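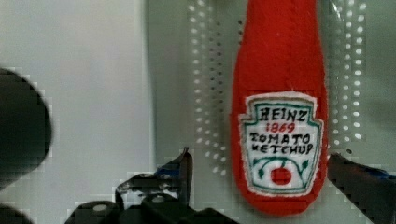
Attachment 1: the ketchup, label side.

Ticket 174 – Play kitchen, pretend food set
Opened by: Athina Karras
Assigned to: Yurani Huaranga
Location: Cutlow family room
Priority: Low (changed from Urgent, see below)

Problem as reported:
Ketchup sheds. Red fuzz on the table, red fuzz on the plates, red fuzz on one father's good coat. He has asked for this to be logged as Urgent. Also, a parent says the first K in KETCHUP is coming undone and wants to know whether it's a choking risk or just a spelling risk.

Huaranga, first reply:
It's felt. Felt sheds. Moved to Low. I went over the bottle with a lint roller and got a respectable amount off, then went over it again and got the same amount off. I stopped there, as I could see where this was heading – a very thin ketchup.

The K is hard to read but I tugged at it and nothing moved. The white rim of the label is frayed, so that's where I'd look first for loose threads. The tomato is holding up better than any of us.

Karras:
Can we replace it? The Drorer catalog has a hard plastic one.

Huaranga:
We can. It was tried at Nusthorpe in March and came back as a different ticket, subject line "ketchup used as hammer." I'd keep the soft one.

Karras:
Fine. While you're there, the food won't stay where it's put. The rule is fruit in the blue bowl, fries on the big plate, ketchup on the green tray. I set it out myself before opening.

Huaranga:
Checked after the morning group.
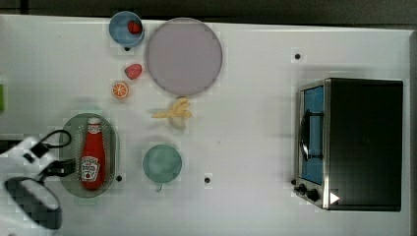 One strawberry out of two made it into the bowl, which I'm recording as partial compliance. The other is out on the table with the orange slice. The fries are in a heap just off the plate, and the plate has nothing on it. Ketchup is on the tray, so somebody read the sign.

Steps taken:
Put fruit in bowl. Put fries on plate. Wiped table. Left the toaster oven alone.
Trimmed 7 loose threads from the label with nail scissors.
Ordered a fabric shaver from Agudelo, 13 dollars, charged to the toy budget.

Karras:
And the coat?

Huaranga:
Lent him the lint roller. He has not returned it. Please open a separate ticket.

Status: Closed, January 17, 2025. Reopen if the K comes off.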